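Trimming and Scoring Meat: Knives, Depth and Grain

Most problems with home butchery come from three sources: a blunt edge, meat at the wrong temperature, and cutting in the wrong direction. The notes below cover joints and larger cuts for roasting, curing or slow cooking. They assume a domestic kitchen and no bandsaw.

Knives

A flexible boning knife handles silverskin and seams. A stiff one is better against bone. For scoring, use something short that can be controlled from the fingertips, such as a 3 inch paring knife or a craft blade kept only for food. Long blades cut too deeply at the heel before the tip has done anything.

Sharpen at 20 degrees per side and finish on a 1,000 grit stone. Finer stones give a smoother edge, but it slides on fat and wet membrane and needs more pressure to start the cut. Strop lightly, two or three passes. Wash and dry the blade before it touches meat, as slurry left on the bevel will transfer.

Temperature

Cut straight from the fridge. Cold fat is firm and parts cleanly; fat that has stood on the worktop for half an hour smears and drags. Pork belly can go in the freezer until the surface resists a thumb. Do not let it freeze through, or the blade will skate.

Pat the surface with kitchen paper. Change the paper when it is soaked.

Finding the grain

Muscle fibres run in bundles, and the direction can change within a single joint. Brisket is the usual example: the point and the flat run at different angles. Press the surface with two fingers and stretch it slightly; the lines between bundles will open. Tie a piece of string to mark the direction before cooking, as it is harder to read under a crust. 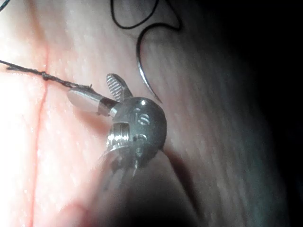 Silverskin is a separate matter. It does not soften in a short roast and it pulls the meat out of shape as it shrinks. Slide the tip of the boning knife under one end, lift a tab, hold it taut and run the blade along with the edge tilted slightly upwards. Take it off in strips no wider than a finger.

Scoring depth

Duck breast: through the skin and most of the fat, stopping short of the meat.
Pork rind: through the rind and into the fat, lines a finger's width apart.
Ham: shallow, after the rind has been removed.
Flank or skirt: very shallow, across the grain, both sides.

Draw the knife towards you in one stroke. Sawing leaves a ragged line that catches and burns. If the first pass is too shallow, go back along the same line — a second cut beside it leaves a thin strip that lifts off in the oven.

Boards and cleaning

Put a damp cloth under the board. Keep one board for raw meat. Wash it in hot soapy water, rinse, and stand it on edge to dry. Wooden boards want oil every month or so, end grain more often.

Notes by Hajnalka Pálfi. Corrections to the ham entry from Andor Simon, March.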